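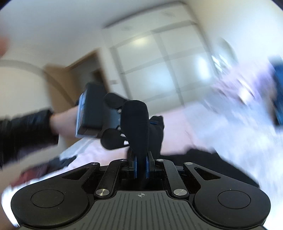 The promise of the sliding-door wardrobe is that it will make the mess go away. You pull a panel across, the panel meets its frame with a soft click, and whatever you own is no longer your problem. I have lived with one for seven years, and I would like to register a complaint.

Mine came with the house, a narrow place on the Jotlow side of the river, where bedrooms were drawn by somebody who slept standing up. The wardrobe fills a whole wall. The previous owners left it behind because it couldn't be taken out without a saw, and the agent called it "a feature." It has white frosted doors, like half the bedrooms in the listings that year. Frosted glass is supposed to be the compromise between a mirror, which shows you yourself at six in the morning, and a solid door, which makes a small room feel like a shipping crate. What it does in my house is let you see the color of your sweaters but not which sweater.

The trade would tell you I'm using it wrong. I called three fitters for this piece and two of them said so before I had finished my question. The third, Esko Nieminen, has been hanging doors for 18 years, first for a kitchen firm and now for Lahtinen, a small workshop that does bedrooms and nothing else. He was kinder about it.

"People buy the doors," he told me. "They don't buy the inside. The inside is a pole and a shelf, and they think the doors will sort it out."

I asked him if he had sliding doors at home. He has a curtain.

The sales pitch rests on floor space. A hinged door needs room to swing, a sliding one doesn't, and in a bedroom where the bed takes up most of the floor that ought to settle the matter. I accept the arithmetic. But a sliding door only ever lets you at half of what you have. If my shirts are on the left and my pants are on the right, and they are, then getting dressed means sending the doors back and forth like a railroad signalman. So the clothes come out in one go and land on the bed, and the bed is where they stay until somebody wants to sleep in it.

I suspect the bed is the real closet in most American homes. It's flat, it's at a good height, and a white sheet shows up a stray black sock better than any lighting system on the market. Every folding method I've tried in the past few years assumes a clear table or a counter. I own neither, upstairs. The Driltelby fold, which had its moment two winters ago and which my sister still swears by, wants you to stand a T-shirt on its edge like a book. Mine stood for as long as it took me to reach for the next one - a mattress is not a bookshelf.

Then there are the inserts. Zerthorpe sells a drawer-and-basket set made to sit behind sliding doors, and I bought it in December with the kind of optimism that belongs to that month. The set was sold to me as fitting "most standard interiors." Mine is some 7 inches shallower than whatever they measured, so the bottom basket catches the inner door each time it passes. I've learned to lift the door slightly with my foot. Nieminen winced when I told him this and asked about the rollers.

He thinks the rollers are where the money should go, and on that point I've come around. He vacuumed my bottom track, took out a button, a hairpin and a good deal of gray fluff, turned a screw at the foot of each panel, and the doors ran better than they had since I moved in. The bill was less than the baskets. He would not be drawn on whether the whole thing should be ripped out.

I did price that. The lowest quote for new hinged doors, with the wall made good afterward, was $1,002, and it left out the painting. For that I would get to see all my clothes at once, which I can already do by looking at the bed.

So the wardrobe stays. The baskets are going to my sister, who has a deeper closet and a higher opinion of baskets. I've moved the shirts over to the right, next to the pants, and put the winter coats on the left, where I won't need them until the weather turns.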